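Monday night, feet up. Went to the Odura open day after work and I'm so glad I did! Siyabonga Tshabalala was running the coffee table, so of course I planted myself right there. 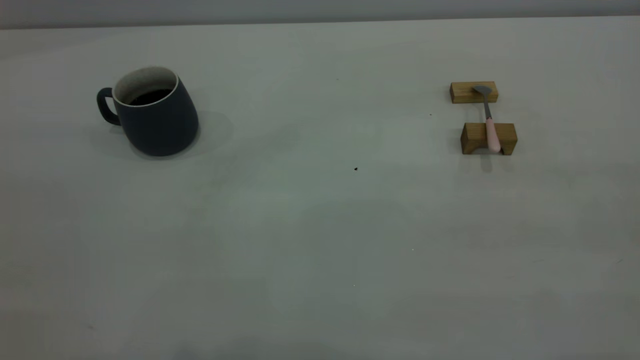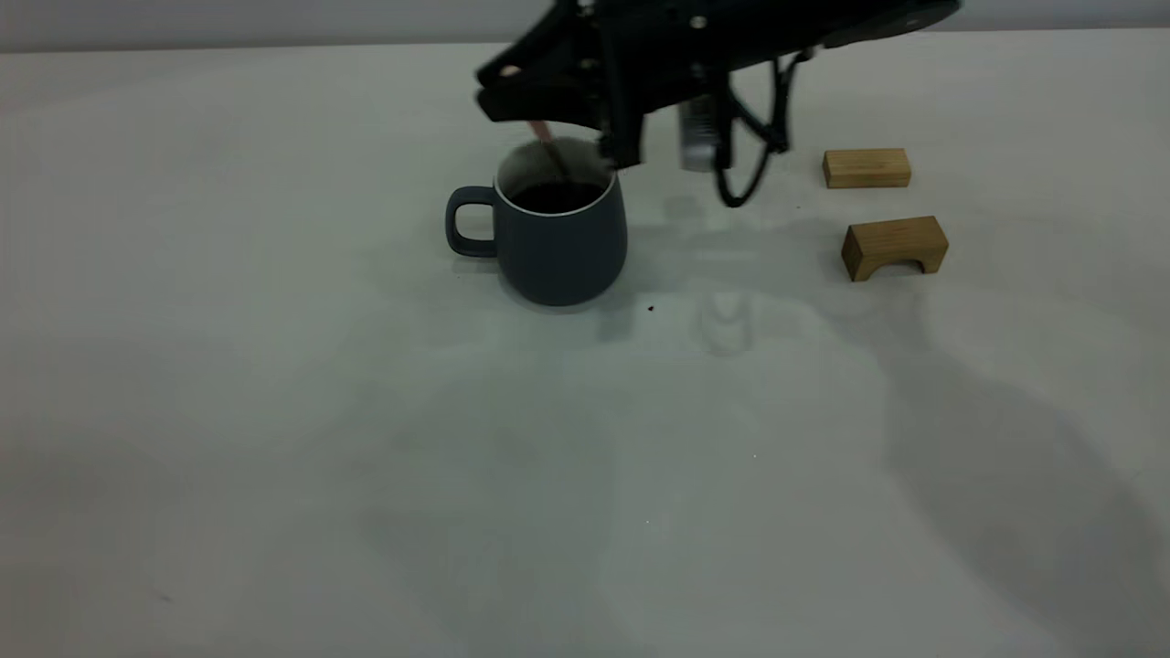

I stayed 15 minutes - he let me ask anything I liked. My favorite by far (sorry, Koster booth). Then a bus home to Stosavdale with a free tote bag and sore feet. Must tell Mom about it tomorrow.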